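The Lendell Prize

Enikő Major had entered the Lendell Prize for Short Fiction every November for nine years, and every February the Lendell Prize had written back to say how much it had enjoyed meeting her characters. It had never enjoyed meeting them enough to give them a thousand dollars.

The rules were simple. A story could run to 1000 words and no more, title included, and the judges were known to check. Her best story, the one with the ferry in it, stood at 1023.

"So take out twenty-three words," said her brother Tevby, who sold gutters.

"Which ones?"

"The ones that aren't doing anything."

She explained that they were all doing something. Tevby said that was what people told him about their gutters.

She sat down at the kitchen table after supper with a pencil and a pot of coffee and went hunting for adjectives. The ferry stopped being old. The captain lost his beard, and then, two paragraphs on, his sorrow. By ten o'clock she had him down to a hat.
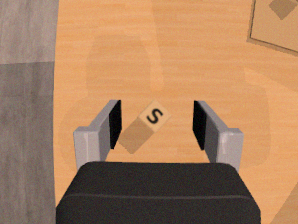
One letter at a time.

The trouble was Mrs. Aebischer. Mrs. Aebischer came aboard on page 2 with a birdcage, said something rude about the sandwiches, and got off again without touching the plot. Any sensible person would have thrown her overboard. Enikő had tried it twice, and both times the rest of the passengers went so limp and polite that she had to go back and fish her out.

She called Lolley, who had been in her writing group until the group broke up over a semicolon.

"Lose the birdcage," said Lolley. "Keep the woman."

"Without the birdcage she's just rude."

"You're just rude and I'd keep you."

Enikő wrote that down in case she could use it, and saw that it would put her over by another seven.

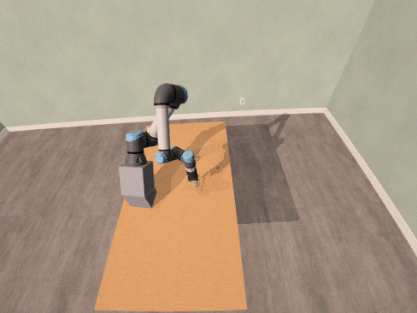

What the Judges Wanted

The letter came on February 28, 2018, in the thin kind of envelope. She left it leaning on the toaster through breakfast and most of lunch. She had sent the ferry in at exactly a thousand, birdcage and all, having at last sacrificed the entire second sandwich and a very good sunset.

The judges had loved Mrs. Aebischer. They had read 108 stories this year and could not stop talking about Mrs. Aebischer, who had made them laugh out loud on a train. They only wished there had been more of her, and perhaps a little less ferry. They had felt, too, that the ending came on rather suddenly, as if a sunset had been called for.

She read it over the phone to Tevby.

"Did you win?"

"I was highly commended."

"How much is that?"

"It's a certificate."
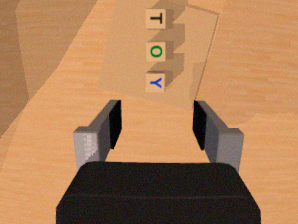 Tevby said he had a certificate, for gutters, and that the trick was to hang it where customers had to look at it while they waited. She said she didn't have customers. He said well, there you go, and asked whether she was coming on Sunday, and whether she'd bring the potatoes.

She hung up and found the pencil. Somewhere in the drawer, under the takeout menus, was the second sandwich, and she thought Mrs. Aebischer might have something to say about it.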